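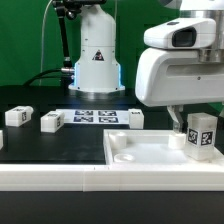 **How many demos before my block-placing policy stops overfitting to start positions?**

I'm teaching an arm to pick up small blocks and stand them in a tray, using teleoperated demonstrations. I have 126 episodes so far. Success is fine if the blocks start near where they did in training and poor otherwise. The blocks all carry fiducial markers, and there's a printed sheet of four more lying flat on the black table, which I use to check the camera pose. The policy only sees raw images. Should I just record more, up to 800 say, or change how I record?

Posted by İlker Taşdemir

---

**Answer 1** (accepted)

Change how you record first. We had 163 episodes at Pollcombe and most were near copies of each other. Split the table into a grid, draw a start cell and a block orientation at random before each episode, and log both. Include blocks on their sides as well as upright. Keep the sheet in one spot for calibration, then take it away for half your episodes or the policy may use it as a landmark.

Hold back 7 start layouts for testing and never train on them.

– Muammer Dönmez

---

**Answer 2**

more data always helped for me. also check your gripper labels aren't a step behind the video, mine were until December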